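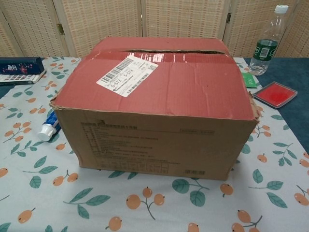
What does Allstead sell?
Practice kits and setup visits for people who run two-armed robots and want them to handle ordinary packages, the kind that come in the mail with tape and a label on them.

Allstead is a small company with an office in Flinton. Ayane Honda started it after several years of teaching robot operators, and Emiliano Montes joined her in December to take care of kits and shipping. Ayane writes all the task sheets herself and still tests each one before it goes into a kit.

Our main product is the Kudo kit. It has 13 task sheets, a printed tablecloth, and a set of everyday items to put on the table next to the main object. We like patterned cloth – a plain table is too easy, and customers' homes are not plain. 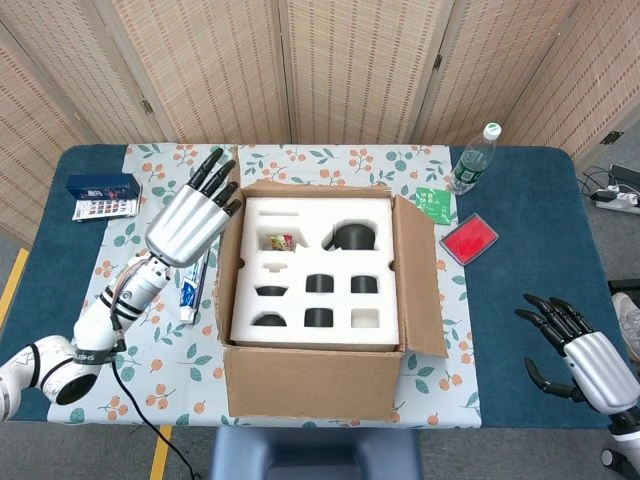

Page last changed: March 26, 2023

Work with boxes is the part customers ask for most. The black pieces sit in round holes in white foam, and the fingers have little space to go in beside them. The task sheets for foam inserts start with one piece and one hand. Later sheets ask for both hands, with a bottle and other small things left on the cloth.

We also offer a setup visit of 2 days. On the first day we place the table and check the reach of both arms, and on the second your operators work through the sheets with Emiliano. Visits are for kit owners only.

A kit can be returned within 30 days if the foam is not cut or torn. We do not sell or repair robots. For questions on a hand or an arm, please write first to the maker – we are glad to join the conversation after that.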